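Petridis Home & Closet Help
Laundry and fabric care > Outerwear

How do I get yellowing out of a cream jacket without ruining it?

Posted by tarnach_road
02/05/2021

I have a cream jacket that I wear to work a lot in spring. Over the winter it was in a garment bag in the hall closet, and when I took it out the inside of the collar had gone yellow. The cuffs are a little dingy too, but the collar is the main problem. The rest of it looks fine to me.

The care label is mostly worn off. I can make out the wash tub symbol but not the number inside it. I think the shell is a cotton blend. There is a thin lining in the body and none in the sleeves.

So far I have tried dish soap on a damp cloth. It took off some of the gray but did nothing for the yellow. My sister says to use chlorine bleach, and I am nervous about that. The dry cleaner on Groslow Street quoted me more than $22 and said they could not promise anything on old stains.

I need it by April. Can I do this at home, and how should I store it afterward so it doesn't happen again?

2 people had the same problem

Chiharu Murakami
Member, 346 posts

Don't use chlorine bleach. If there is any polyester or spandex in the blend it can turn the fabric more yellow, and you won't get that back. It can also weaken the stitching at the collar.

The yellow is most likely body oil and sweat that was already in the fabric when you put it away. It doesn't always show at first. It darkens over a few months in a closed bag.

What I would do:

Test first. Turn up the hem and put a drop of your cleaning mix on the inside seam allowance. Wait until it dries completely before you decide anything. Do the same on the lining.

Treat the collar dry. Work a small amount of liquid laundry detergent into the yellow part with your fingers or a very soft toothbrush. Go with the weave. Leave it for half an hour.

Soak. Fill a sink or tub with cool water and add oxygen bleach powder in the amount the package gives for soaking. Make sure the powder is fully dissolved before the jacket goes in. Leave it 8 hours and keep all of it under the water, otherwise you can get a line where the wet part stops. If the buttons are metal, take them off or skip the soak and spot treat only.

Wash by itself. Gentle cycle, cool water, normal detergent, an extra rinse. No fabric softener, it leaves a film that holds on to oil.

Check it in daylight while it is still damp. If you can still see yellow, soak again. Don't put it in the dryer at any stage. Heat sets what is left.

Hang it to dry on a plastic hanger. Wire can leave rust marks on damp fabric, and some stained wood hangers will bleed color onto a light one. Close the front, stand the collar up and then fold it down the way you wear it, and pull the sleeves straight by hand. Leave space on both sides so air gets to it.

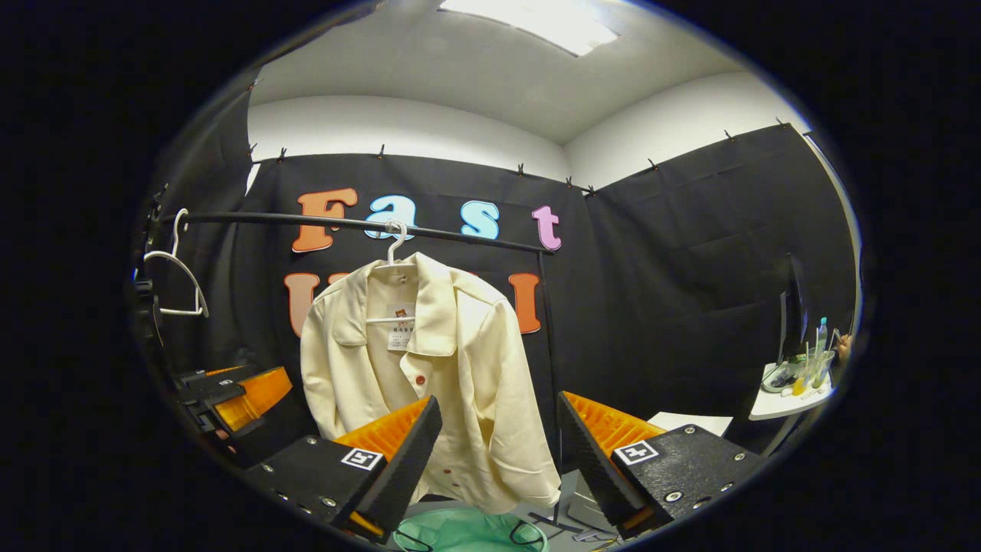
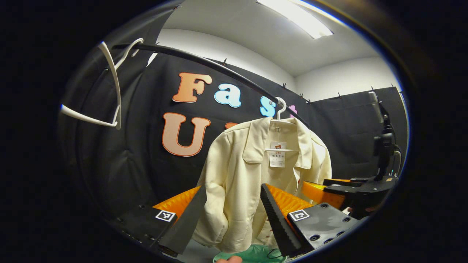 Cream jacket on a white plastic hanger, with nothing pressed up against it on the rod.

Storing it afterward

Wash it before you put it away, even if it looks clean. Don't use a plastic dry cleaning bag for the season. A cotton garment bag is better, or an old pillowcase with a hole cut in the top for the hook. Keep it away from a wall that gets the sun and away from cedar blocks, which can leave an oily mark if they touch the cloth.

If the lining is acetate, forget the soak and pay the cleaner. Acetate doesn't take well to long soaking and the lining may pucker.

261 people found this helpful

plokari_jen
Member

i used lemon juice and salt on a white shirt once and left it in the sun and it came out ok. not sure about cream though. it might come out lighter in that spot than the rest of it

Reply from Chiharu Murakami
Yes, I would leave the lemon juice out on cream. It can fade the dye unevenly and you would have a pale collar on a darker jacket.

Dell_R
Member

Agree with the oxygen bleach. One thing to add, go slow with the brush. I scrubbed the collar fold on an old coat too hard and it went fuzzy along the edge, and that looked worse than the stain did. Also ask the cleaner if they charge less for the collar only. Mine does.

Reply from tarnach_road
Thanks all. The lining is polyester, I found a second tag in the pocket. I will test the hem tonight and do the soak if it looks all right.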